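Anchoring a cube shelf to plaster walls, is one stud enough?

Home Repair > Walls and Ceilings

grikstead_mike
Posted in May
We moved into a 1920s house in Nindach and I want to put a tall cube shelf in the back bedroom. The walls are plaster over wood lath. My stud finder beeps everywhere, so I gave up on it and used a magnet to find the lath nails. From that I get one stud behind the shelf, close to the left end. The next one is past the right side.

I plan to load the bottom rows with books and keep the top for light stuff. Is one stud plus a toggle bolt good enough, or do I need to open the wall and add blocking?
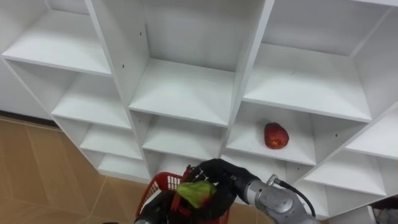
The bracket kit is from Cluretti and came with short screws and plastic plugs. I don't trust the plugs in plaster. The floor also slopes toward the middle of the room, so the top wants to lean away from the wall by 4 degrees or close to it.

plumbline57
Don't open the wall. One stud with a proper 3 inch screw, and a toggle on the other side. The load is going down into the floor. The anchor only has to stop it from tipping.

But fix the slope first. Shim the front until it stands plumb by itself, then anchor it.

Omerović
I disagree about the toggle. I have old plaster too, and the keys behind the lath were already broken when I drilled a half inch hole for one. A piece the size of a dinner plate came loose. Patching it wasn't hard but the paint never matched.

Screw a 1x4 across the wall so it catches two studs, paint it the wall color, and attach the shelf to that.

plumbline57
A 1x4 works, but then he has a baseboard and a cleat to deal with and the shelf stands off the wall. For an anti-tip strap it's overkill. If the plaster sounds solid when you knock on it, drill slow with a masonry bit and no hammer setting.

tessfromthelake
Does the baseboard matter? Mine is thick and the shelf sits nearly an inch out. The bracket didn't reach so I put a scrap block behind it.

grikstead_mike
Yes, same problem here. The baseboard is original and I'm not cutting it. So there's a gap anyway, and the 1x4 would fill most of it. That kind of settles it for me.

Knocked on the wall last night. Solid on the left, hollow on the right.

Omerović
Hollow on the right is where the toggle would go. Use the board.

plumbline57
Fair enough, with a hollow spot I'd use the board too. Predrill it, and put the screws through the lath into the studs. I still say shims first.

grikstead_mike
Will do. Getting the board and a pack of shims tomorrow.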